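二重リングに鍵を通すとき、爪を割らないための手順

きのうの夜、玄関の鍵をつけ替えようとして、また親指の爪を欠かせました。何年やっても学ばないんですよね……。というわけで今回は、キーリング(くるっと二重に巻いてある、あの固いやつです)の開け方と、ついでに鍵束の整理のしかたを書いておきます。所要時間は18分、私はお茶を飲みながらだったのでもうちょっとかかりました。

用意するもの
・いま使っている鍵束
・新しい二重リング
・薄くて丈夫なもの(古いポイントカードなど)
・小さめのラジオペンチ
・マスキングテープ

まずは鍵束を机に広げて、全部はずします。ここで「これ、どこの鍵?」というのが必ず出てきます。うちは前に住んでいた部屋の自転車置き場の鍵が出てきました。思い出はあるけど重いので、さようなら!

リングは太さで選びます。私が買ったのはHuetというお店の小さいサイズで、200円でした。太いリングは頼もしいのですが、開けるのに力がいるし、鍵の穴が小さいと途中でつっかえます。普段使いなら細めで十分だと思います。

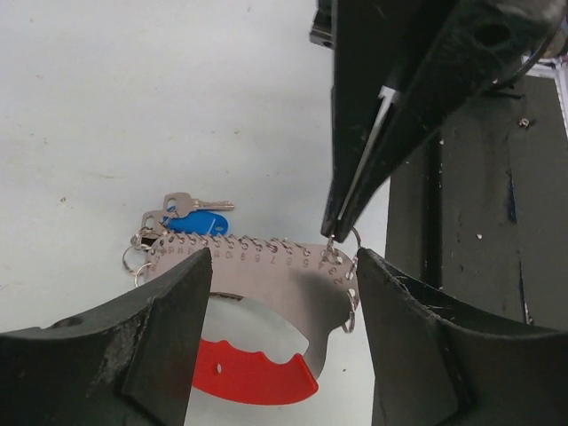 さて、リングの端を見つけましょう。ぐるっと指でなぞっていくと、段差のあるところが二か所あります。表の端と裏の端です。どちらから開けてもかまいませんが、右利きの人は段差を右上に持ってくるとやりやすいはず。左利きの友人アイノア(Ainhoa Arrietaさん)に聞いたら、逆向きで同じだよ、とのことでした。

次に、段差のすき間へカードの角を差し込みます。爪ではなくカードです、カード! 角がちょっと入ったら、手前にひねるようにしてすき間を広げ、そこへ鍵の穴をひっかけます。ひっかかったらカードは抜いて大丈夫。あとは鍵のほうを押しながら、リングを回していきます。鍵を動かすより、リングを回すほうが断然楽です。

カードがへにゃっと曲がってしまう場合は、ラジオペンチの出番です。先を閉じたまますき間に入れて、そっと開きます。ぐいっとやるとリングがゆがんで元に戻らなくなるので(一個だめにしました)、少しずつ、少しずつ。
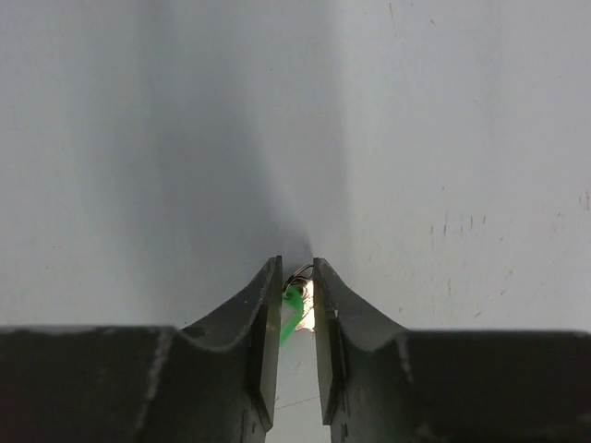
左右の先のあいだは、縦に細いすき間

鍵が一本通ったら、次の鍵を通す前に順番を決めておきましょう。私は使う回数の多い順に、玄関、職場のロッカー、物置と並べています。形が似ている鍵はマスキングテープを頭に巻いて色分け。カバーも売っていますが、テープなら飽きたら替えられるし、夜中に思い立ってもすぐできます。

持ち手になるものを一つつけておくのもおすすめです。かばんの底で手探りするとき、鍵だけの束だと本当に見つからないんですよ。
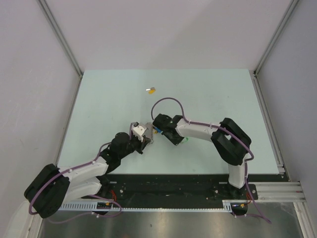 持ち手選びでは、大きさより色を気にしてください。以前は黒い革のタグをつけていて、黒いかばんの中で毎朝行方不明になっていました。淡いミントグリーンの台にぽつんとある黄色なんて、小さくてもちゃんと目に入りますよね。かばんの内側が暗い色なら明るい色、明るい色なら濃い色、と反対に振るのがこつです。形は丸みのあるもののほうが、ポケットに入れたとき太ももに刺さりません。

最後に、リングを軽く引っぱって、端がぴったり閉じているか確かめます。すき間が残っていると、糸くずをひっかけたり、最悪の場合は鍵が抜け落ちたりします。少しだけ浮いているなら、ペンチで両側からはさんでゆっくり押さえてみてください。それでも閉じないリングは、もう寿命だと思って交換を。

月曜の朝、出がけにあわててやるのだけはやめておきましょう。私はそれで電車を一本逃しました。

次回は、はずした古いリングでカーテンの裾をまとめる話を書く予定です。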